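Holloway Stock Count: User Guide
Section 4. Setting up and running a count
By Ignacio Oyelaran
10 August 2019
Filed under: Guides > Stores and inventory

4.1 Before you start

This section covers a full count of a single store using Holloway. Part counts are dealt with in Section 5. You need a supervisor login, a current item list and at least one handheld reader paired with the store.

The item list must be closed before the count is opened. Holloway takes a copy of the list when the count is created, and items added later will not appear on the count sheets. If an item is found on the shelf and is missing from the list, record it on the blank lines at the foot of the sheet and enter it under Unlisted Stock (see 4.4).

Caution: Do not open a count while a goods-in session is in progress. The session is held until the count is closed, and any lines not yet saved are lost.

4.2 Creating the count

1. Log in as supervisor and select Stores > Counts > New.
2. Choose the store. The closing balance from the previous count is shown in grey and cannot be edited.
3. Enter a count name. The name may be up to 100 characters long and must not contain a full stop or a slash.
4. Select Blind or Open. In a blind count the expected quantity is hidden from the person counting.
5. Set the tolerance. The default is 2 per cent by quantity. Lines outside the tolerance are sent for recount.
6. Press Create. Holloway builds the sheets in bin order.

Note: Building the sheets takes longer for large stores. The Plikgate store, with 2,743 lines, needs roughly four minutes. The screen does not refresh by itself; press Reload.

4.3 Counting

1. Sign in to the reader and select the count by name.
2. Scan the bin label. The reader shows the first line in that bin.
3. Enter the quantity in the unit printed on the sheet. Boxed items are counted by the box unless the unit column reads EA.
4. Press Next. To correct the previous line, press Back before scanning another bin.
5. When the bin is finished, scan the bin label again to close it.

Empty bins must be scanned and closed in the same way. A bin that has not been closed is reported as not counted, and the count cannot be posted.

Readers of the Itska type hold 258 lines before they must be docked. Older Lenau readers send each line as it is entered and stop accepting entries if the signal is lost.

4.4 Recounts and unlisted stock

1. Select Counts > Exceptions.
2. Print the recount sheet and give it to a person who did not carry out the first count.
3. Enter the second figure. If the two figures agree, the line clears.
4. If they differ, a supervisor must enter a third figure and a reason code.
5. Open Unlisted Stock and enter the items from the blank lines. Each needs a bin, a unit and a description.

Caution: Posting a count overwrites the book quantity and cannot be reversed. Export the exceptions report first. The year-end count in November must also be signed on paper.

Related guides
Section 3. Pairing a handheld reader
Section 5. Part counts and cycle counts
Section 7. Reason codes
Printing bin labels

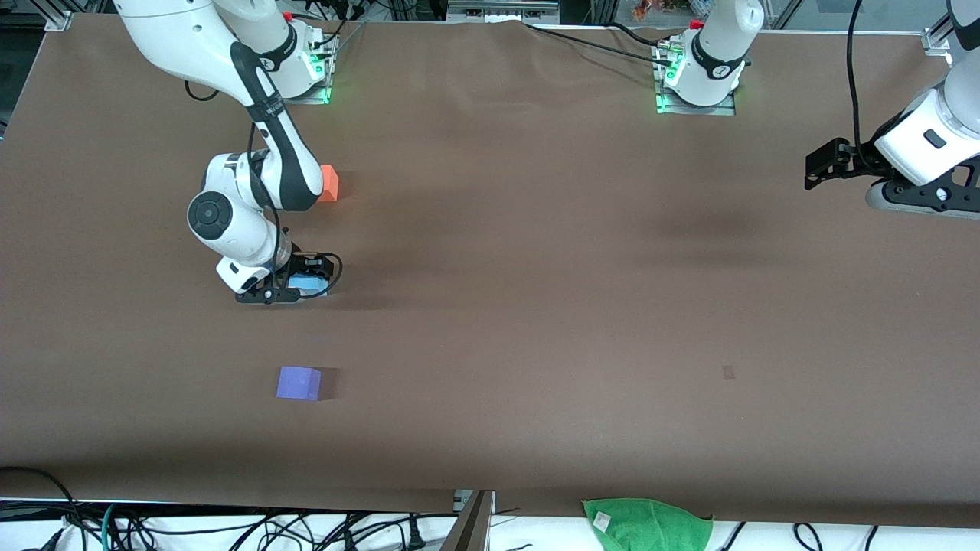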